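Claranar Hand Kit – soft goods set
README and data card

Last updated: 3 January 2022

What this is

Recordings made with the Claranar hand kit, a two-finger gripper that a person holds and works by hand. This set covers fabric items in bedrooms: clothes, towels, blankets, cushions and other bedding. It was put together at Muterdale to go out with the kit, so that buyers can check their own recordings against ours before they start on a longer job.

The set has 500 clips from 22 bedrooms. Each clip is one attempt at one task. There are 9 tasks, listed in tasks.txt with the wording that was read out to the person holding the gripper.

What comes in the box

The kit is sold as a gripper with its camera already mounted, a charging lead, a wrist strap and a printed calibration sheet. The fingers come off with the small hex key in the lid. Spare fingers are ordered separately. The recording software is a download and needs the serial number from the card in the box.

How the clips were made

Bedrooms were recorded as they were found. We asked people not to tidy up or strip the bed first, and we did not bring in lamps. Some rooms are dim and we have kept them in, as a customer's rooms will be dim too. Dark fabric gave us the most trouble: the fingers are black, and against a navy or deep green item their outline is easy to lose.

The lens is wide. Straight edges bend towards the sides of the picture and the corners go dark. The clips are supplied as recorded, with a correction file in the calib folder for anyone who wants to flatten them.
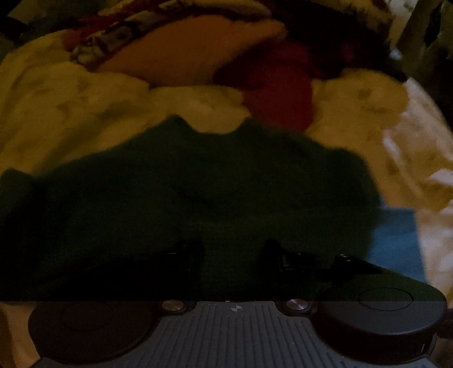

James wrote back after trying the first release that the black fingers were his main complaint. He had no quarrel with the grip, but on dark cloth he could not tell where the tips ended, and his labelling slowed to a crawl. He ended up wrapping the tips in white tape and asked why the kit did not ship with pale ones.

Pale fingers are planned for February. They will fit the same mounts. Tape is fine in the meantime if it stays clear of the gripping faces, but please run the calibration again after putting it on.

Folder layout

clips/ – one folder per clip, with video, finger opening and hand position
calib/ – lens correction and marker files, one per gripper
labels/ – task, outcome and item type for each clip
tasks.txt – task wording
changes.txt – what changed between releases

Labels

Outcome is one of done, partly done or not done. It was set by a person watching the full clip, and a second person went over all the clips marked partly done. Item type is left as "cloth, unsure" where the item could not be told apart, for instance a towel from a folded jumper. Please don't treat that label as an error.

Known faults

Two of the grippers, numbers 2 and 9, had a loose finger joint for part of the work. Their opening values drift by the end of long clips. The clips affected are marked in changes.txt.

Sound was not recorded.

Hand position is lost for short stretches when the lens is pushed close to bedding and there is little for the tracker to hold on to. These gaps are left blank – we have not filled them in.

Use

Free to use for testing and research with or without the kit. Selling the clips on is not allowed. Rernetholm handles orders, repairs and returns, and faults in the data itself should go to the Claranar desk at Muterdale with the clip number.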